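Cordjacken richtig waschen, trocknen und aufhängen

Cord gilt als empfindlich, ist es aber nur an einer Stelle: am Flor. Die Rippen, die den Stoff ausmachen, bestehen aus kurzen, aufgestellten Fasern. Werden sie im nassen Zustand gedrückt oder geknickt, trocknen sie so, wie sie liegen, und die Stelle glänzt danach oder wirkt heller. Die meisten Flecken auf Cordjacken, mit denen man sich herumärgert, sind solche Druckstellen. Mit etwas Platz und einem passenden Bügel lassen sie sich vermeiden.

Vor dem Waschen

Taschen leeren, Reißverschluss oder Knöpfe schließen, Kragen herunterklappen. Dann die Jacke auf links drehen. Lose Fusseln vorher mit einer Kleiderbürste abnehmen, immer in Richtung der Rippen. Wer das erst nach dem Waschen macht, bürstet die Fussel tiefer in den Flor hinein.

Eine neue Jacke sollte beim ersten Mal allein gewaschen werden. Lila, Weinrot und Dunkelgrün geben anfangs oft Farbe ab. Wer unsicher ist, drückt ein feuchtes weißes Tuch eine Minute lang auf die Innenseite des Saums. Färbt es sich, wird von Hand gewaschen.

Handwäsche

Dafür reicht eine runde Waschschüssel. Sie sollte so groß sein, dass die Jacke einmal locker gefaltet hineinpasst. Lauwarmes Wasser einlassen, flüssiges Feinwaschmittel darin verteilen und die Jacke erst dann hineinlegen. Pulver löst sich in lauwarmem Wasser schlecht und bleibt zwischen den Rippen sitzen.

Zehn Minuten ziehen lassen und dabei einige Male sanft drücken. Nicht reiben, auch nicht am Kragen. Für den Kragenrand nehme ich einen weichen Schwamm und tupfe. Danach so lange mit klarem Wasser spülen, bis kein Schaum mehr kommt. Zum Schluss die Jacke in ein großes Handtuch einrollen und das Wasser herausdrücken – auswringen verzieht die Nähte und hinterlässt Knicke im Flor.

In der Maschine

Steht auf dem Pflegeetikett 30 Grad, geht es auch mit der Maschine. Schonprogramm, Trommel höchstens halb voll, Schleudern mit höchstens 800 Umdrehungen. Bei 1000 kommen nach meiner Erfahrung schon Falten hinein, die man später nur mit Dampf wieder los wird. Die Jacke sofort nach Programmende herausnehmen.

Keine Jeans und keine Handtücher dazugeben. Frottee fusselt, und die Fusseln sitzen hinterher auf dem ganzen Rücken.

Aufhängen

Eine nasse Cordjacke ist schwer. Auf der Wäscheleine mit Klammern bekommt sie an den Schultern Abdrücke, auf einem klappbaren Wäscheständer einen Querknick. Besser ist eine freistehende Kleiderstange mit stabilen Beinen. Ich habe zu Hause das Modell Dolen, das sich nach dem Trocknen zusammenlegen und hinter die Tür stellen lässt.

Der Bügel sollte aus Kunststoff sein. Draht drückt sich durch, und unbehandeltes Holz kann auf feuchtem Stoff Flecken geben. Wichtig ist auch die Breite: Die Enden sollen kurz vor der Ärmelnaht aufhören. Sind sie zu lang, entstehen Beulen am Oberarm.

Auf dem Bügel wird die Jacke wieder auf rechts gedreht, vorn aufgelassen und am Kragen geöffnet. Die Ärmel hängen frei nach unten. Einmal mit der flachen Hand in Rippenrichtung über Vorderteile und Rücken streichen, die Taschen glatt ziehen, fertig. Links und rechts eine Handbreit Luft lassen. Tropft die Jacke noch, kommt die Waschschüssel darunter.

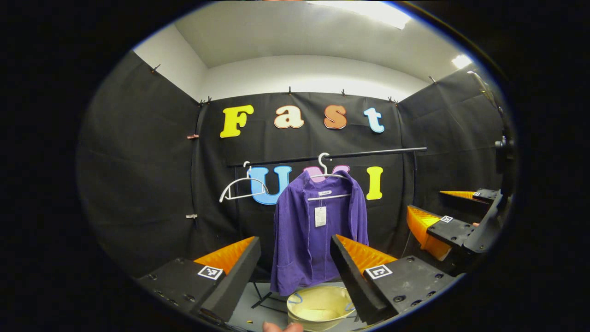
Lila Cordjacke auf weißem Bügel, vorn offen. Links an der Stange hängt ein leerer Bügel.

In einem normal geheizten Zimmer dauert das Trocknen einen bis 2 Tage. Nicht direkt vor die Heizung und nicht in die Sonne stellen, sonst bleicht der Stoff auf einer Seite aus. Die dicken Stellen am Bund und unter dem Kragen brauchen am längsten. Erst wenn auch sie trocken sind, gehört die Jacke in den Schrank.

Falten und Druckstellen

Bügeln ist selten nötig. Hängt die Jacke während des Duschens im Bad, glätten sich leichte Falten von selbst. Bei hartnäckigen hilft ein Dampfglätter mit etwas Abstand, danach gleich mit der Bürste gegen den Strich und wieder zurück. Wer doch bügelt, dreht die Jacke auf links und legt ein Frotteetuch darunter, damit der Flor nicht platt wird.

Im Schrank

Auch dort bleibt Cord auf dem Bügel. Gefaltet bekommt er nach einigen Wochen Streifen an den Kanten. Im April, wenn die dicken Sachen weggeräumt werden, kommt die Jacke in einen Kleidersack aus Baumwolle. Plastikhüllen aus der Reinigung vorher abnehmen.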